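Archivado en: Taller compartido > Robótica > Seguridad

Lista de revisión: brazo para doblar ropa, puesto 2
Taller Mostgate. Fecha: 2019-10-23
Revisa: Abrehet Kahsay. Presente: Dagim Araya (montaje y programa)

Se marca OK, PENDIENTE o NO. Todo lo que lleve NO se arregla antes de volver a dar tensión al brazo.

1. Base y mesa

1.1 Base atornillada, sin juego al empujar con la mano. OK.
1.2 La mesa no se desplaza con el brazo extendido. OK. Se probó a velocidad baja y a velocidad normal.
1.3 Radio de alcance marcado con cinta en el suelo. PENDIENTE. La cinta de febrero se ha levantado por el lado de la ventana. Dagim la repone esta semana.

2. Alimentación y parada

2.1 Seta de emergencia accesible desde los dos lados. OK.
2.2 Al pulsar la seta, el brazo se queda quieto y no cae. OK en cuatro pruebas.
2.3 Fusible del valor indicado en la hoja del montaje. NO. Había uno mayor, puesto para salir del paso. Cambiado durante la revisión; queda OK.
2.4 Cables sujetos y sin roces en todo el giro. PENDIENTE. Falta una brida en el tramo de la muñeca. Con el brazo recogido no molesta, pero en el giro completo el mazo se tensa.

3. Pinza

3.1 Tornillos de las articulaciones apretados y con marca de rotulador. OK. Se repasan cada 200 ciclos; el contador estaba en 447 y el último repaso figura anotado por Ryota Noguchi.
3.2 Sin rebabas en los dedos. OK. Pasado un trapo fino por los cantos, no engancha.
3.3 Fuerza de cierre limitada por programa. OK. El límite está en 13 N y no se sube sin avisar a quien firma esta hoja.
3.4 Prueba con prenda extendida, a velocidad baja y con una persona junto a la seta. OK.
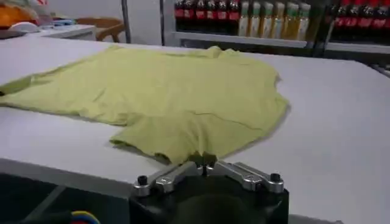 Punto 3.4: pinza en el borde de la camiseta, con la prenda extendida sobre la mesa blanca.

Comentario al 3.4: la prueba se hace siempre con tela de punto y sin botones ni cremalleras. Hawi Abera pidió probar también con toallas. Se puede, pero hay que repetir antes el 3.3, porque el grosor cambia la lectura del motor.

4. Programa

4.1 Límites de giro cargados al arrancar. OK.
4.2 El brazo vuelve a reposo si se pierde la conexión con el portátil. NO. Se queda parado donde está. No es peligroso por sí solo, pero al reconectar da un tirón. Hasta que se corrija, se reconecta con la seta pulsada.
4.3 Copia de la configuración en la carpeta común. OK. Nombre: anik_puesto2.

5. Personas

5.1 Pelo recogido, sin mangas sueltas ni cordones colgando. OK.
5.2 Manos fuera de la mesa con el brazo en marcha. PENDIENTE. Dagim alisó la tela con el programa en pausa. La pausa no corta la tensión, hay que pulsar la seta.

Resultado: uso permitido a velocidad baja, con dos personas. Velocidad normal, cuando estén cerrados 1.3, 2.4, 4.2 y 5.2.

Copia a Morfudd Mathias para el tablón.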